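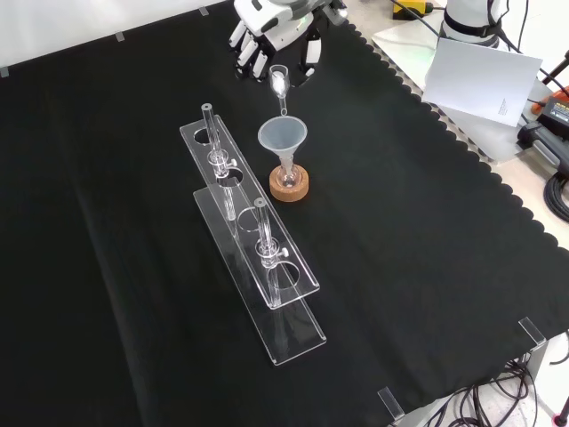

코르크 링과 아크릴 깔때기대

코르크 링은 바닥이 둥근 플라스크를 세워 두는 고리 모양 받침이고, 아크릴 깔때기대는 깔때기나 분액깔때기처럼 혼자 서지 못하는 유리기구를 걸어 두는 투명한 받침대예요. 둘 다 실험실 구석에 늘 있는데 막상 이름을 물어보면 다들 머뭇거리더라고요. 저도 처음 일한 곳에서는 '동그란 거', '구멍 뚫린 거'라고만 불렀어요. 이 항목은 그 두 가지와, 그 밑에 까는 검은 깔개까지 한꺼번에 정리한 글입니다. (깔개 이야기가 생각보다 길어요!)

이름

코르크 링은 플라스크 받침, 플라스크 링, 코르크 받침이라고도 불러요. 고무로 만든 것까지 코르크 링이라고 부르는 사람도 많은데, 저는 주문서에는 꼭 재질을 따로 적습니다. 예전에 Masanja에 '코르크 링 큰 것'이라고만 써서 보냈다가 고무 제품을 한 상자 받은 적이 있거든요. 아크릴 깔때기대는 깔때기 걸이, 분액깔때기 스탠드, 투명 스탠드 등 부르는 말이 제각각이에요. 철제 스탠드에 링 클램프를 단 것과 쓰임은 비슷하지만 생김새가 꽤 달라서 저는 따로 구분하는 편입니다.

코르크 링의 생김새

황갈색 바탕에 점점이 얼룩이 박힌 두툼한 고리예요. 옆면이 꽤 높고, 가운데에 플라스크의 둥근 밑이 쏙 들어앉습니다. 맨 위의 작은 플라스크가 딱 그렇게 앉아 있고, 목에는 옅은 회청색이 도는 반투명 깔때기가 꽂혀 있죠. 깔때기 입이 밑의 코르크 링보다 훨씬 넓어요. 저는 이런 조합을 볼 때마다 손으로 목을 한번 잡아 주고 싶어져요. 깔때기가 크면 무게중심이 위로 올라가니까, 액체를 부을 때는 한 손으로 플라스크 목을 잡고 다른 손으로 천천히 붓는 게 좋습니다.

고리 크기는 안지름으로 고릅니다. 플라스크 밑이 작업대에 닿을락 말락 하게 들어가면 잘 맞는 거고, 고리 위에 공처럼 얹혀서 흔들리면 너무 작은 거예요. 반대로 안지름이 너무 크면 플라스크가 고리 안에서 기울어 버려요. 제가 Sakier 공방에서 산 링은 안쪽이 비스듬히 깎여 있어서 크기가 조금 다른 플라스크도 잘 받아 주는데, 대신 가장자리가 빨리 부스러집니다.

아크릴 깔때기대의 생김새

제가 아는 투명 깔때기대는 대개 긴 판과 기둥으로 이루어져 있어요. 위의 것은 길쭉한 투명 판이 위아래 두 단으로 있고, 투명한 기둥 두 개가 위판을 뚫고 높이 올라가 있습니다. 기둥 둘레에는 투명한 원통형 고리가 끼워져 있고 고리마다 작고 흰 손나사가 옆으로 튀어나와 있어요. 위판에는 둥근 구멍이 네 개 있는데 전부 비어 있고요. 손나사가 달린 받침대는 보통 나사를 풀고 판 높이를 맞춘 다음 다시 조여서 씁니다. 이때 한쪽 나사만 끝까지 풀면 판이 비뚤어지면서 기둥에 물려 버려요. 양쪽을 조금씩 번갈아 푸세요!

구멍에는 깔때기의 원뿔 부분이 걸리게 되어 있어서, 입지름이 구멍보다 작은 깔때기는 그냥 쏙 빠집니다. 당연한 얘기 같지만 저는 한 번 빠뜨렸어요.

검은 깔개

유리와 투명 아크릴은 밝은 작업대 위에서 정말 안 보입니다. 그래서 저는 검은 천이나 짙은 회색 매트를 깔아 두는 걸 좋아해요. 투명한 판의 모서리가 반짝 떠올라서 어디까지가 받침대인지 금방 보이고, 깨진 유리 조각을 찾을 때도 훨씬 편해요. 단점은 먼지와 실오라기가 같이 잘 보인다는 것. 짙은 바탕에 희끗한 줄이 하나 있으면 긁힌 자국인지 실 한 올인지 한참 들여다보게 됩니다. 접힌 자국이나 이음매도 은근히 신경 쓰이고요. 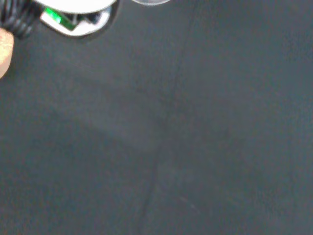
주름과 이음매 다루기

가늘고 어두운 선 하나쯤은 그냥 봐도 접힌 자리인지 두 장이 만나는 자리인지 헷갈려요. 손끝으로 쓸어 보는 게 제일 빠릅니다. 턱이 느껴지면 그 위에는 코르크 링을 올리지 마세요. 높이 차이가 얼마 안 되어도 링이 까딱거리고, 거기에 깔때기까지 꽂혀 있으면 그 까딱임이 꽤 커져요.

접힌 자국은 깔개를 반대로 말아서 하룻밤 두면 웬만큼 펴집니다. 천이라면 다리미를 약하게 대도 되는데 고무 매트에는 절대 안 돼요. 저는 Nemusberg에 있던 작업실에서 길이 112센티미터짜리 천을 두 장 이어 썼는데, 이음매가 하필 제일 자주 쓰는 자리에 와서 결국 큰 것 한 장으로 바꿨습니다. 진작 그럴걸 싶었죠.

가장자리 고정

깔개는 가운데보다 가장자리가 문제예요. 소매가 스치면 끝이 들리고, 끝이 들리면 위에 있는 것들이 같이 움직입니다. 고정하는 방법은 사람마다 다른데 저는 작은 집게를 제일 많이 써요. 테이프는 뗄 때 끈적임이 남고, 무거운 것으로 눌러 두는 방법은 그 무거운 것이 자리를 차지하니까요. 검은 가장자리를 따라 밝은 회색 집게 같은 것이 비슷한 간격으로 물려 있으면, 어디에서 판이 끝나는지도 한눈에 들어와서 좋습니다.

집게를 고를 때는 바깥으로 얼마나 튀어나오는지를 꼭 보세요. 많이 튀어나온 것은 옷에 걸려요. 제가 쓰는 Grokstead 집게는 15개들이 한 봉지인데, 모서리가 비스듬하게 잘린 판에서는 빗변에도 하나 물려 두면 귀퉁이가 덜 말립니다.

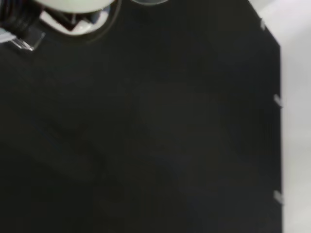

관리와 보관

코르크는 물을 잔뜩 먹으면 모양이 틀어지고, 용매가 스미면 냄새가 오래가요. 저는 묻은 것을 바로 눌러 닦고 그늘에서 말립니다. 햇볕에 바싹 말리면 잘 갈라지더라고요. 부스러기가 떨어지기 시작한 링은 유리기구 옆에 두지 않는 게 좋아요. 가루가 깔때기 목에 들어가면 정말 귀찮습니다.

아크릴은 아세톤이나 에탄올로 닦으면 안 돼요. 표면에 잔금이 가거나 뿌옇게 변할 수 있습니다. 미지근한 물에 중성세제를 조금 풀어서 부드러운 천으로 닦고, 구멍 안쪽은 면봉으로 한 바퀴 돌려 주면 충분해요. 종이 타월은 잔흠집을 남겨서 저는 안 씁니다. 손나사는 보관할 때 살짝 풀어 두세요. 꽉 조인 채로 오래 두면 다음에 풀 때 손가락이 아파요.

검은 천은 돌돌이로 먼지를 떼고, 가끔 찬물에 따로 빱니다. 섬유유연제는 넣지 마세요. 미끄러워지면 링이 슬슬 밀려나가요.

값과 구하는 곳

코르크 링은 작은 것이 하나에 700원 하던 때도 있었는데 요즘은 그 값에 구하기 어려워요. 저는 해마다 1월에 Masanja 목록에서 한꺼번에 주문하고, 품번 928 세트를 주로 삽니다. 작은 것부터 큰 것까지 겹쳐 쌓을 수 있어서 서랍에 넣기 편하거든요. 아크릴 깔때기대는 중고도 괜찮지만 기둥과 판이 만나는 곳에 금이 없는지 빛에 비춰 보고 사세요.

관련 항목

둥근바닥 플라스크, 분액깔때기, 링 클램프, 고무 매트, 손나사

마지막 수정: 2026년 10월 18일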